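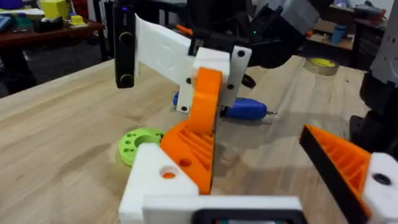 Workshop fit-out at Karkside, quick update as the quarterly report isn't due yet but you asked where the bench money went. Benches are in, all 5 of them, and the Sultham room is paid for up to August. Tops are a light wood with a nice visible grain and we'd like to keep them that way, so oiling them is on the list. Hand tools now live out on the tabletops during sessions, like the blue screwdriver, and go back on the wall rack at close. Lime-green disc with the ring of small holes is staying on the bench for now, no shelf for small parts yet.

**Spend**
- Benches and delivery: done, invoice from Futstead attached
- Wall rack: £89, second hand
- Small parts shelving: not ordered, quote was £99 and I think we can do beter

**Sessions**
Tuesday evenings running. Some 15 people on the sign-up sheet, not all come every week. Repair table is the busy one.

**Held up**
Lighting over the far bench. Electrician has moved the date twice. Also the sign for the door, Lại are printing it but we havent sent final artwork, our fault.

**Next**
Shelving, oil the tops, chase electrician. Would like to move the £99 line into lighting if shelves come in cheaper, pls confirm ok by email.

Tuesday, March 18, 2025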